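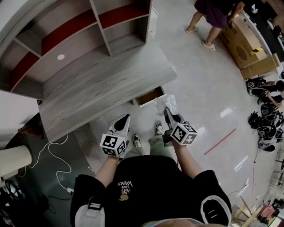 Ticket: Fan club newsletter showing the wrong interview
Opened by: Yuto Ikeda, Siretti fan site
Status: Resolved

Hi folks, and thanks in advance for your patience with me! I run the little Siretti fan site, and yesterday we sent our newsletter through Wetaveo with a link to her new magazine interview, the one where she finally talks about the canceled Lorside show. Well, my inbox filled up overnight. People click the headline and land on the January piece about her haircut. I checked on my phone and my laptop and got the haircut both times. The list has 3,659 names on it, so you can imagine the mood over here.

Reply from Whitelaw Support, 2019-03-12
Hello Yuto, and thank you for writing in (half of our team are fans, so we read this one quickly). I looked at the send log and 2,678 copies had been opened by this morning. The headline link is a short link, and it has the same ending as one you made in January. Wetaveo kept the older address. Could you open Links, find the one ending in "siretti-talks", and tell me which page it points to?

Yuto
It points to the haircut, bless it. I changed it to the new interview and saved, but I still get the old page. I waited 30 minutes and tried again - same thing.

Whitelaw Support
Thanks for trying that. The old address is still stored on our side, so I have cleared it for your account. Please try once more in a private window. There's no need to resend the newsletter, as the copies already sent use the same short link.

Yuto
Oh, that did it! Interview on the phone, interview on the laptop. Over 18 people have written back already to argue about what she meant by "a scheduling thing." One more question while I have you - can I stop this from happening with the tour gossip issue?

Whitelaw Support
Yes, turn on "Warn about repeated endings" under Links, Settings. I'm closing this ticket now, but a reply will reopen it.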